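4.2 Suture practice and retention

Trainees at Drerkbridge logged 1,541 practice closures, of which 1,342 were scored. Those who spread their sessions over several weeks kept more of the skill at retest in July than those who practiced in one block. Age and handedness made little difference.

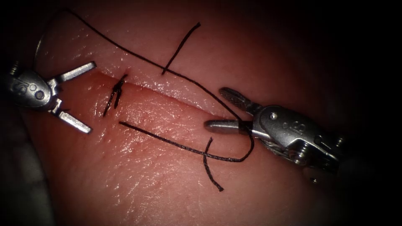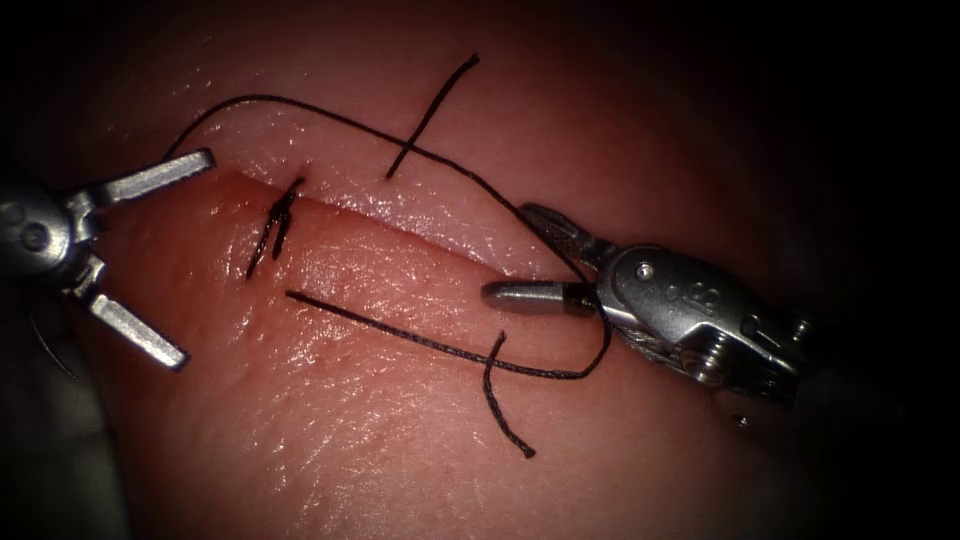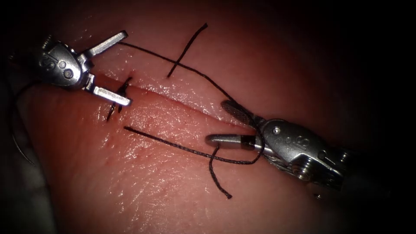
Figure 2. Straight incisions in tissue pads.

Jhair Urrego objected that the retest came too early, and that a gap of one month says little about retention over a full year.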